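Panadbridge Community Kitchen – Monthly Safety Walk, January

Print this page | E-mail this page

Posted January, by Gintarė Rätsep

Walk started 10 a.m., done before the lunch crew came in. Me and Ebuka Anozie. Raimonds Kļaviņa joined for the boiler closet only. OK = fine, FIX = needs doing, WATCH = look again next month.

EXITS AND HALLWAYS

Front door, opens fully – OK
Back door, opens fully – FIX. Sticks at the bottom. Ebuka had to put a shoulder to it. Planing it is a half hour job, Raimonds has the tools.
Exit sign over back door lit – OK
Hallway clear – FIX. Folding chairs stacked along the left side again. Moved them to the store room ourselves. They go in the store room, please.
Emergency light, press test – OK, stayed on the whole test

FIRE

Extinguisher by the serving hatch – OK, needle in the green, pin and tag in place
Extinguisher in the store room – WATCH. Needle still green but only just. Tag number 2154, quote that when you call Drisolico.
Fire blanket – OK, but someone hung an apron over it. Took the apron off.
Smoke alarm, hall – OK
Heat alarm, kitchen – OK
Hood filters – FIX. Greasy. Last cleaning on the sheet is November, supposed to be monthly. Līga Sproģis says she did them in December and forgot to sign. Fine, but they need doing again now anyway. Sign the sheet.

STOVE AND HOT WORK

Burners light first time – front left slow, others OK. WATCH.
Gas shutoff reachable – OK
Oven door seal – FIX. Split at the top corner. Part is ordered, until then keep the oven for warming only.
Dry oven mitts, 2 pairs – FIX. One pair has a hole at the thumb. Threw it out, need a new pair.
Pot handles tight – OK after Ebuka went round with a screwdriver. Anything that wobbles comes off the shelf, don't put it back for the next person.

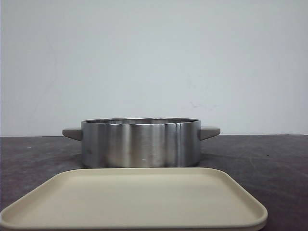
Heavy pots live on the bottom shelf. Found a full size stock pot on the top one, above head hight for most of us. Moved down. If you can't lift it full with someone on the other side, fill it half way and do two batches.

FLOORS

Mats flat – FIX. The one at the sink curls up at one end. Flipped it, helps a little.
Wet floor sign – OK, found it behind the freezer
Tiles – cracked one by the dishwasher, same as last time. WATCH. Edge not sharp yet.
Drain cover seated – OK

COLD STORAGE

Fridge temps written down daily – gaps on the sheet, three mornings missing. FIX. Takes ten seconds, whoever opens does it.
Freezer door closes on its own – OK
Raw below cooked – OK
Date labels – mostly. Two tubs of soup with nothing on them, thrown out. Sorry to whoever made it.

ELECTRICAL

Cords and plugs – OK except the hand mixer, cord is taped near the plug. Taken out of use, it's in my office. Do not come and get it.
Breaker panel clear – OK
Breakers labeled – number 11 still says "??". Rasmus Mägi thinks it's the outside light. Somebody needs to flip it and find out, not durring service.

BOILER CLOSET

Nothing stored in there – OK, finally
Vent clear – OK
Raimonds heard a ticking and wants the Luik people to listen to it at the yearly service. No smell, no leak. WATCH.

FIRST AID

Burn gel – in date, OK
Blue bandages – running low, FIX
Eye wash – one bottle expired, replaced from the spare box. Spare box now empty so order more.
Accident book – OK, no new entries

TO DO BEFORE NEXT WALK

Back door – Raimonds
Hood filters – Līga
Mitts, bandages, eye wash – me, with the next supply order
Call Drisolico re store room extinguisher – Ebuka
Breaker 11 – Rasmus

Comments on any of this go in the book by the office door or straight to me. Next walk same time in February, could use a third person if anyone has an hour.

Print this page | E-mail this page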